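首页 新闻 活动 借阅 联系我们
最后更新：6月

午睡真能提高成绩？一份报告经不起细看

Prolerel公司6月发布的一份报告称，在课桌旁小睡二十分钟的学生，下午的测验成绩“明显改善”。报告很快在家长群里传开，Tumside的两所中学已经表示要调整下学期的作息表。
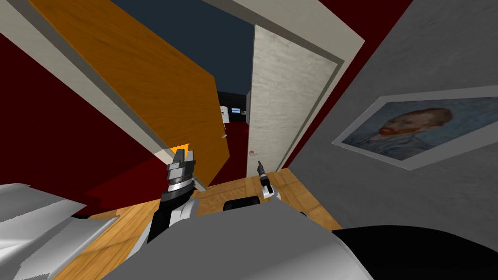

Sirura社区图书馆 读者通讯组

我们把报告全文读了一遍，疑问比答案多。开头写着“覆盖2,000名学生”，翻到附录才看到，这2,000人只填过一份网上问卷，题目是“你中午困不困”。真正参加午睡测试的是9名学生，前后3天，全部来自同一个班。没有对照组，也没有说明测验由谁出题、由谁批改。

报告里的“改善”指什么，同样含糊。正文用的是平均分，图表换成了“自我感觉专注程度”，两者放在同一页上，读者很容易当成一回事。负责该项目的Alcides Marulanda在书面答复中表示，这是“初步结果”，完整数据“将在适当时候公布”。适当时候是什么时候，他没有说。

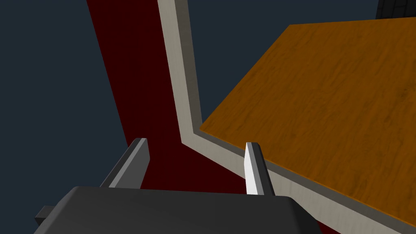
还有一点，报告的最后两页是折叠躺椅的订购说明，卖方是Pacheco，与Prolerel共用一个客服电话。我们询问两家公司的关系，截至发稿没有收到回复。

在本地中学教了多年数学的Lanying Dai看过附录后说：“孩子中午能歇一会儿当然好，我自己也想歇。可是拿9个人的分数去改全校的课表，我不敢签这个字。”她更想知道的是，午休延长以后，放学时间要推迟多久，坐末班车回家的学生怎么办。校方目前的通知里没有提到班车。

家长Deisy Ticona则支持试行。她说女儿每天清早出门，下午两点以后基本听不进课，“有没有报告，我都觉得该让他们睡”。这话有道理，不过它本来就用不着一份报告来撑腰，更用不着一批躺椅。

两所学校中，一所已答应先听取家长意见再作决定，另一所只说“正在研究”。Prolerel的报告打印件放在图书馆二楼期刊架，附录也在里面，建议从附录读起。对此事有意见的读者可以写纸条投进服务台旁的信箱，由Kumudini Fakir汇总后转交校方。

返回顶部 上一篇 下一篇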